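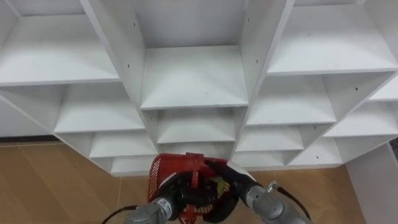
3. Placement of loose produce in open compartments

3.1 The shelving

All placements were made in a single type of furniture: an open unit of square compartments built from white boards with a matte finish. The unit was bought from Canska as a general household item and was not altered for the study. It has no doors, drawers or baskets. The vertical partitions carry small dark holes at regular intervals, of the kind used for shelf pins, and the boards were left at the same heights throughout both parts of the work. It stood on a light brown floor.

An open unit was preferred to a larder cupboard for two reasons. The first is that a compartment with a back, two sides and a board above it offers a clear set of edges against which a position can be recorded. The second is that households in the earlier Stekent survey reported keeping fruit on open shelving more often than in closed storage, although the survey did not ask what kind of shelving was meant. A bowl was the most frequent answer of all, but position within a bowl is hard to describe in any useful way and bowls were left out at the planning stage.

White boards have a practical advantage. Green, yellow and red skins all stand out against them, and the front edge of each board can be picked out without additional marking. They have a corresponding weakness: the faces of the compartment are alike in tone, and under soft light the line where the back meets the shelf can be difficult to judge. Depth was therefore recorded in broad bands only.

3.2 Terms

Columns are named left, central and right as seen by a person facing the unit. Within a column, compartments are named from the top downwards. A placement is described by its compartment, its depth band (front half, back half, or across the middle), its side (left, right or middle), and the attitude of the item.

Attitude needs some comment. Round fruit such as oranges have no attitude worth recording, and the field was left blank for them. Apples were entered as upright, inverted or tipped. Pears gave the most trouble. A pear may be stood on its base, and coders had at first expected this to be common, given that it is how pears are usually drawn and often how they are sold. It may also lie on its side, in which case the direction of the neck becomes the most informative single feature. We record the neck as pointing left, right, inwards (towards the back of the compartment) or outwards.
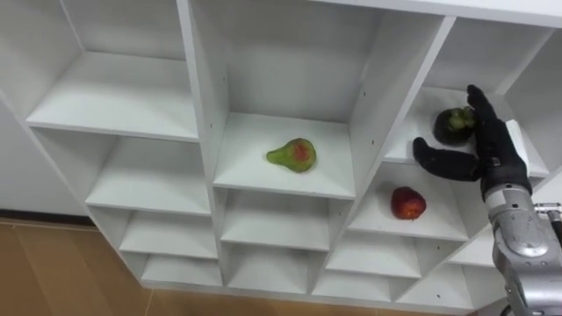

Figure 3. A pear lying on its side in the front half of a central compartment, neck to the left. The compartments beneath it in the same column are empty.

Figure 3 gives a plain case. Lying pears of this sort were coded from two features, the narrow end and the rounded end, and where one side of the skin was blushed the colour helped to tell apart two fruits of similar outline. The pear in the figure has a reddish-orange patch on its rounded part, the remainder of the skin being mostly green. Colour was noted but played no part in the position code.

3.3 Procedure and coding

Sessions were held in August in the Mthembu building. Each began with the compartments bare. Six kinds of fruit were used, drawn from a common stock and replaced when bruised. No instruction was given as to which compartment should be filled first, nor was any compartment reserved for a particular kind. Items were to be set down on a board and left there; stacking one item on another was allowed but was seldom seen.

Some 1,000 placements were recorded. Of these, 613 were kept for analysis. The remainder were set aside on one of the following grounds: the item was moved again before the end of the session; the item touched another in a way that could have changed its resting position; or the record did not allow the depth band to be settled. The last ground accounted for most of the losses and fell most heavily on the lower compartments. Seen steeply from above, these appear shallow and narrow, and the board over each one hides part of the board below. A lower viewpoint opens them up but brings the undersides of the upper boards into view and loses their top faces. We found no one viewpoint that served the whole unit equally well, and the two were treated as complements.

Coding was done independently by Lyle Fitzsimmons and Agata De Luca, working from the same record and the same written definitions. Disagreements were listed and settled by discussion on 24th September, before any counts were made. Most concerned depth. A smaller group concerned pears whose neck lay between two of the four directions; these were given to the nearer one, and where neither coder could say which was nearer the field was marked as open. The definitions were then revised and the early sessions coded afresh — a slow step, but the first version had let through several entries in which “inwards” had been read as “towards the partition”.

3.4 Treatment of empty compartments

Empty compartments were entered in the record in the same form as filled ones. In studies of filling, the spaces passed over are often dropped at the outset, and the result is a list of items with no account of the alternatives that were open when each was set down. We keep the state of the whole unit at the time of each placement. A pear on a central board with bare compartments below it is a different observation from the same pear on the same board when the rest of the column is full, and the two should not be pooled.

The state record also makes it possible to examine distance from the nearest occupied compartment. For this purpose two compartments sharing a side or a board are taken as neighbours, and those meeting only at a corner are not. Counts were prepared in Nullska using the coded tables without further smoothing.

3.5 Limits of the arrangement

Three points should be borne in mind when reading Section 4. The unit was bare at the start of every session, whereas domestic shelving seldom is. The boards were smooth and level, and the tendency of round items to roll forward was not measured separately from the choice to place them near the front. Finally, fruit varies. Two pears of the same kind may rest quite differently according to the shape of the shoulder and the length of the stalk, and the attitude code takes no account of this. Weights were taken for the whole stock but are not used here.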